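News Releases | Service & Maintenance

Print this release | E-mail this release | Reading time: 2 min

Losus Publishes Upkeep Schedule for Hand-Held Grippers, Drops "Maintenance-Free" Claim

USBRIDGE, 14 Oct 2026. Losus today published a service schedule for the Pendex, its hand-held gripper for cloth handling work, and withdrew the words "maintenance-free" from its sales sheets. The company says the phrase should never have been printed.

"I have never met a linkage that looked after itself," said Fatos Trajkovski, head of service at Losus. "A tool that pinches fabric all day picks up lint, and its screws back out. We sold people a nice idea and then took their phone calls."

The schedule follows a review of 129 service tickets closed through September. Of those, 63 came down to a pivot screw that had worked loose. Most of the others were lint packed behind the fingers. Trajkovski said he doubts the tickets tell the whole story, as many owners tighten things themselves and never write in.
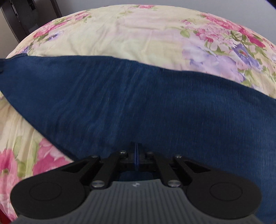
Under the new schedule, owners check both arm pivots after every 16 hours of use, brush out the finger assembly, and close the jaws on a single fold of cloth. If the fold slips or sits crooked, the arms are to be reset as a pair. Resetting one arm alone was the old advice, and Losus now says it made matters worse on some units.

The company is not promising much beyond that. A bench trial at repair shop Vlachou ran one serviced gripper through 2405 closings without a loose pivot. Losus calls the result encouraging and too small to advertise. It was one unit, handled by people who knew they were being watched.

Thread-locking compound is not recommended for now. "Everybody asks for it," Trajkovski said. "It may help. It may also mean you can't get the arm off when you need to. Show me the test and I'll change the sheet."

The schedule is free to all owners and fits on one page. Printed copies can be picked up at the Losus service counter in Usbridge. Replacement pivot screws will be sent at no charge to owners who report a loose one.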